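Speaker notes: Keeping one hand-held gripper fit for work
Fatos Omerović, Monday session, 13 March 2023

Opening (slides 1 to 3)

Good morning, everybody, and thanks for coming along so early, especially those of you who had to find a park out the front. I'm going to spend my time on one gripper. We call it Osei, and it's one of 2 we keep at Plomus (the other is Tulten, and I'll try to be fair to Tulten later on if the clock lets me). Osei has been through 3,797 logged runs so far, and I'm terribly fond of it, so do wave at me if I start to ramble.

Say hello to the Ista people if they've made it in. They lent us the bench for the first month and never once asked for it back.

The setup (slide 4)

Let people look at this one for a bit before talking. Start with the mock toilet cubicle, because that's where most of our running gets done: the white bowl on its grey base, the cistern panel behind, the yellow and black tape along the edge of the base. Then come to the gripper itself, low in the middle. Point out the two black finger plates with a square marker on each, and the orange pads you can see light coming through. Mention the six silver screws, three to a plate, as we'll be back to those in a minute. The foam letters on the black cloth spell FastUMI, for anyone squinting from the back row!
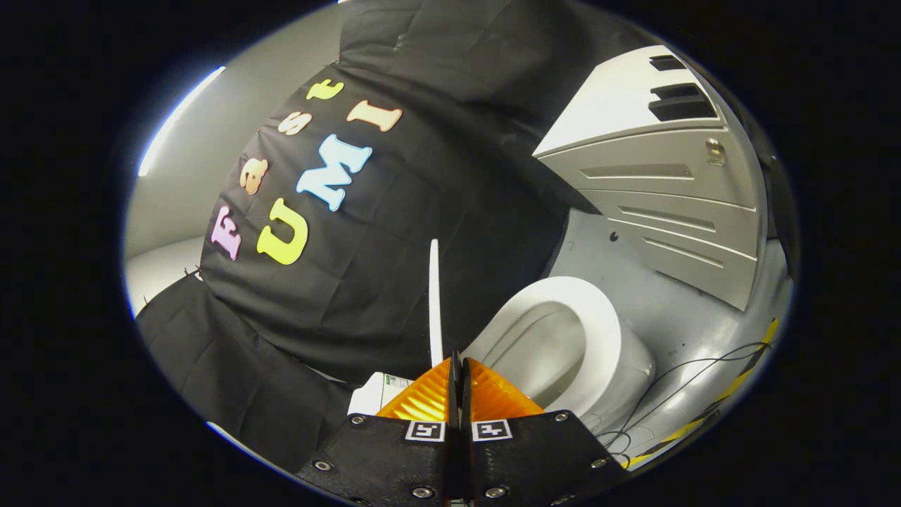 Before the first run of the day (slide 5)

This is the part I'd love you all to take home, and it's very plain stuff. Go round all six screws with the hand driver, the same order every time, left plate and then right. Snug is plenty. I once leaned on one a bit too hard and spent a whole afternoon getting it out again, and I can tell you the colour I went was not a healthy one.

Then wipe both markers with a dry cloth. A fingerprint across one of those little squares will cost you more tracking than you'd believe, and you won't find out until you sit down with the recordings. Check the corners while you're there. If one is lifting, replace the whole marker; glue under the corner leaves a bump.

Pads and fingertips (slide 6)

Close the fingers slowly and look down the seam where the tips meet. You want them touching evenly the whole way along. Now the pads: press each with your thumb, let go, and feel for splits between the ribs. We changed Osei's last pair after 206 runs, which was early, and I blame a rough bit of edge on a prop we've since filed down. (Pass the old pads round here, and please get them back this time.)

Cables (slide 7)

Keep cables off the floor where you walk, and leave a generous loop, since a tight one tugs at your wrist and you start steering around it without noticing. We check the plugs at lunch as well as in the morning.

If time allows: Tulten's sticky left finger, and the October logbook pages. Otherwise straight to questions, and there's tea in the room next door.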